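Clenent pauses robot arm kits after base plates work loose

27 September 2023

If you've got one of the Clenent desktop arm kits on your bench at home, go and give the base a wiggle before you read any further. I'll wait.

Clenent has stopped sending out its print-it-yourself arm after a run of complaints about the base working loose while the thing is moving. The company put a notice up on its site this morning and emailed everyone on the order list, me included (mine arrived in August and I've been hooked ever since). It says 855 kits from the second batch are affected, out of 1,293 sold so far. The first batch used longer screws and isn't part of this.

The trouble is in how the arm is held down. The screws in the second batch are a touch too short for the thickness of the printed plate, so they bite into less than they should. Run the arm slowly and you'd never know. Ask it to swing right out to one side and stop in a hurry, though, and the whole arm gives a little lurch. Do that a few hundred times and the lurch gets bigger – and then one day it lets go.

That's what happened to Nattawut Yimyam, who runs the Wednesday-night-turned-whenever-we-can robotics group at the Mollel library, where I've been going since winter. He had his arm on a long sorting job and had stepped over to the sink to rinse a mug. “I heard a bang and thought the shelf had come down,” he told me. The arm had tipped forward off the bench with the motors still pulling, and it cracked a finger and tore out a servo lead on the way. He was only out of the room for two minutes. He wasn't hurt, but his colourful language carried as far as the children's section.

Clenent says it has had over 20 reports like his. Most were wobbles and a few were full topples, and one person got a pinched thumb trying to catch the arm as it went. Please don't do that! Pull the plug and let it fall.

I rang Nafula Mushi, who looks after customer support at Clenent, and she was pretty upfront. “We tested the plate with the arm going up and down and we didn't push it sideways hard enough,” she said. “We should have.” Replacement screws and a new plate file are on the way, and anybody who doesn't own a printer can ask for a finished plate from Plalix, the shop in Wosen that does the company's spares. There's no charge for either, and postage is covered too.

Until your screws turn up, the advice is to unplug the arm when you leave the room, drop the speed setting to half and put a clamp across the back of the plate if your bench has an edge you can get at. Check the screws each time you start up. They should be snug, but don't go mad with them, as the printed plastic will strip if you lean on the driver (ask me how I know). Keep your face and your coffee out of reach of the gripper as well.

Some of the group have asked for their money back, and Clenent is offering that to anyone in the second batch who wants it. I'm hanging on to mine. It's a lovely bit of gear for the price and I've only just got it picking things up the way I want.

New kits should go on sale again once the longer screws have been through a proper round of testing. Nafula wouldn't give me a date, and the order page is closed for now.
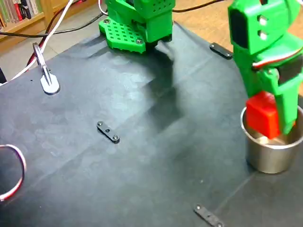

A green 3D-printed arm lowers a red cube into a steel cup, with two dark screws in the perforated base plate.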